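To: equipment-planning list
Subject: Re: Request for comments on the disassembly cell budget

Colleagues,

The planning office thanks all sites that responded to the October circular. One reply raised several points of general interest and is quoted below with the permission of the site concerned. Our response follows.

> The Worholm site supports the purchase of a second disassembly
> cell in principle. We are less certain about the proposal as
> drafted. The draft budgets for the arm, the gripper and the
> enclosure, but we find no line for replacement finger parts, and
> none for the staff hours needed to prepare a new computer model
> for the cell. We would also ask whether processor removal should
> remain within scope. Our operators can remove a processor by hand
> in very little time, and the case for automating that step rests
> on volume that not every site has. Finally, please state whether
> the Larico quotation includes the wrist camera or whether it is
> to be purchased separately.

On replacement parts, the comment is accepted. The draft treated finger links and pivots as part of general maintenance, and this will be corrected. The revised budget will carry a separate line of $1,696 per cell for the first year, covering two sets of fingers and the screws and pivots that go with them. Sites should not draw on this line for tooling of their own design.

On staff hours, the office proposes an allowance of 30 hours for each new computer model introduced to the cell. This figure comes from the Tuhiwai site, where the first cell is installed. Sites that handle a wide mix of models should plan accordingly and tell us if the allowance is too low.

On processor removal, we recommend that it stay within scope. Processors account for a large share of the resale value recovered from each unit, and damage in handling is the main reason for rejection by our buyers. The step is also the most demanding test of the gripper, which has to hold the part by its edges in a crowded space, with the power supply, brackets and cables all close by.

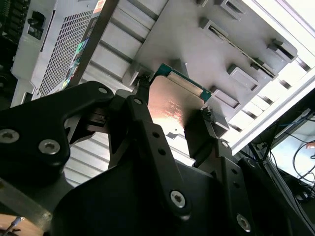
Revised terms for the purchase

1. Volume. A site will qualify for a cell if it expects to process at least 600 computers per quarter. Sites below that level may send units to Tuhiwai under the existing transfer arrangement.

2. Camera. The Larico quotation includes the wrist camera and its mounting. It does not include the calibration plate, which must be ordered with the first set of spare fingers.

3. Second quotation. Desonent has been invited to quote for the same configuration. The purchasing rules require two written quotations for equipment of this class, and no order will be placed until both have been received.

4. Acceptance. Before final payment, the supplier must complete a run of 100 processor removals on units chosen by the receiving site. Each part will be inspected for bent pins, damaged contacts and marks on the substrate. Any failure is to be recorded with the model of the computer and the position of the gripper at the time.

5. Power and floor space. Receiving sites must confirm both in writing. The cost of electrical work is charged to the site and does not form part of the equipment budget.

Sites wishing to be considered in the present round should reply to this list with their expected quarterly volume, the computer models they handle most often, and the name of a technical contact. Replies already submitted in response to the October circular need not be sent again unless the figures have changed.

The revised budget sheet will be posted to the list archive once the Desonent quotation is in hand.

Equipment Planning Office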